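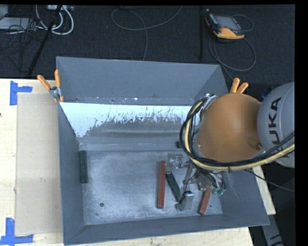
Puscombe, 8/7/22

Where does the pendant go?

Our house rules at Caldeira run to nine items, and item 7 says the pendant must be "within reach of the operator." Ours spends its days on the carpet behind the table. I say the floor is not within reach. My colleague says it is if you bend. Who's right? Bin picking with a KUKA, bin clamped to the table, one person on shift.

Zuleica Aguiar

Thabiso Cele
You are. The e-stop is on the pendant, and "if you bend" adds a yoga class to your stopping time. Put a hook at waist height on the side where the operator stands, and route the cable where no one walks. Then rewrite item 7 to say "in hand or on the hook," which leaves less for your colleague to interpret. While you're at it, check the clamps at the start of each shift and tie back any loose cable near the arm. Your risk assessment should say who can be near the bin while it's in automatic. If it doesn't, fix that before you buy the hook.

Mārtiņš Šimkus
we keep ours on a chair. the chair has never complained

Rhonda Bélanger
Agree with the hook. Ours lived on the floor until December, when I stepped on it. It survived, my ankle less so.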